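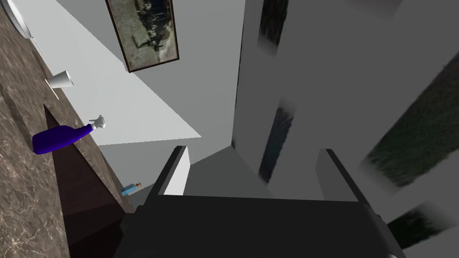 Which gripper licence should you buy?

I get asked this most weeks, so I've put it all on one page. Costulik is our kitchen-and-workshop simulation pack, and it comes with the Rivas two-finger gripper already rigged. You load it, point it at a job and find out whether a parallel gripper suits you before you spend proper money on a real one. I wish I'd had it when I bought my first arm (a very expensive way to learn that my fingers were too short!).

What's in the box

Well, the download. You get the Rivas model with both fingers adjustable, a room with a marble-look worktop, and a set of loose things to practise on - cups, plates, spray bottles, small bottles with caps, a hand saw. The walls and floor are plain on purpose, as it all runs faster that way on an ordinary office computer.

Prices

Single seat, one year: £2,343
Team licence, up to 50 seats, one year: £3,068
Extra objects: £200 a pack

Yes, the team licence is the better deal, even if there are only two of you. I'd still start with a single seat if you haven't got a job in mind yet, and we'll knock what you've paid off the team price if you move up before June.

Try the awkward things first

Everyone starts with the cup. Please don't judge a gripper by the cup! Long flat tools are much more use for planning, and I'd put the saw on your list for the first morning - blade end and handle end, flat on the floor, at a few different angles. If your own parts are long and thin you'll soon know whether to budget for wider fingers.
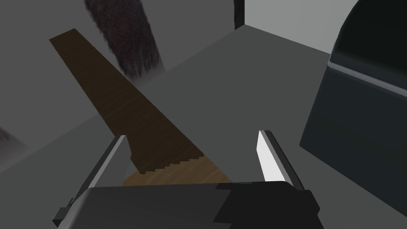
Rivas gripper, fingers open over the hand saw. Costulik room, floor level.

What it won't tell you

Grip force on soft or greasy parts. For that you want the Zodel add-on, which is priced separately, or an hour with the real hardware. Leave some room in the budget for one or the other.

Also needed: a Detach account for the licence key. It's free, but keys aren't sent out on a Sunday.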